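**Gripper comparison at the Vitgate workshop**

The Traltero automation group has completed the first part of its comparison of gripper fingers for the two-arm bench at Vitgate. Members will recall from the March issue that the purpose of the work is to decide which fingers should be bought for the remaining benches, and whether the same type can serve for both soft and rigid items.

Two finger designs were put forward. The Geko set is long and narrow, and comes to a point. The Ghiță set is shorter, with a broad padded face. Each was fitted to both arms and run through the same programme of tasks under the control of an operator, with no change to the controller settings between sets. In all, 715 attempts were logged, of which 152 concerned string and cord.

String was included at the request of the members who work on cable handling. It is an awkward material: it has no fixed shape, it lies flat against the work surface, and a strand that has been gripped well may still bring the rest of the tangle with it. Operators were asked to pick up lengths of red, white and green string and to sort them by colour into small open bins. Other items were left on the table during the sessions, as an arm in ordinary use must work beside objects that do not concern it.

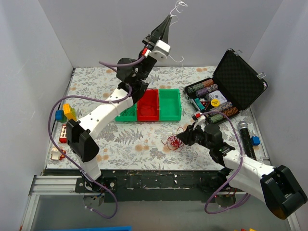 ## Findings to date

The pointed fingers were preferred by every operator for string. They could be lowered into a pile and closed on a single strand, whereas the padded fingers tended to press the pile flat. Against this, the pointed fingers were less secure on smooth blocks, and operators reported that small errors in the angle of the wrist mattered a good deal more.

Attention was also given to cable routing. A cable that runs along the outside of the arm needs enough slack for the wrist to turn fully, but too much slack will leave a loop hanging near the base. The group now recommends that ties be checked before each session and that the wrist be turned through its whole range by hand control before any task is begun.

## Next steps

The second part will repeat the string tasks with thinner cord and will add flat items such as playing cards. It will consist of 44 sessions, shared equally between the finger sets. Benches may be reserved through the Vitgate booking sheet in the usual way – please state whether one arm or both will be required.

Members who hold spare Geko fingertips are asked to return them to the parts cabinet by 2019-05-25. Worn tips should be labelled and kept apart from unused ones.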